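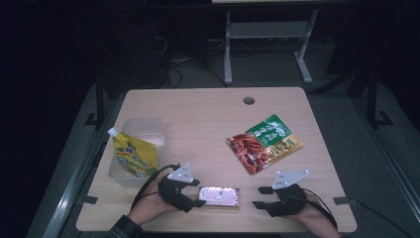
Setting up the hand-held grippers before a recording shift

These notes are for the packing table at Skorine. They cover the two hand-held grippers, the marker plates and the cables. If you work at the Bremmont table the steps are the same, but the clips there are a different size, so please do not mix them.

1. Fix the table first. Push down on each front corner of the top. If it moves, open the clip, press the top flat against the rig and close the clip again. Do this before any calibration, otherwise you will do the calibration two times.

2. Clean the marker plates. Use a dry cloth and wipe from the centre outward. Alcohol makes the dark dots grey after some weeks -- we lost one pair of plates like that in July. A plate with a scratched dot goes in the drawer marked Flemunden.

3. Check that the plates are tight. Hold the gripper body and try to turn the plate with two fingers. It should not turn at all. The plates are not interchangeable between left and right.

4. Lay the cables. Each cable should leave the gripper in a soft loop and go back over the hand to the wrist. Close your hand fully, then turn the wrist both ways. If you feel a pull, make the loop bigger.

5. Zero the fingers. Close them with nothing between, wait for the reading to settle and press Zero. Open fully. The left unit should read 475 or more, the right unit 500 or more. A lower value mostly means crumbs in the slide, so brush it out and repeat.

6. Do one trial pick. Lay a small flat packet across the middle of the table and take it by its two short ends, one gripper at each end. Squeeze slowly. Keep the force under 80 on the screen.

If the tracking jumps during the trial, go back to step 3. If it still jumps, write error 358 in the Montecinos log with the time and call Ebenezer Ankrah. Do not open the gripper housing yourself.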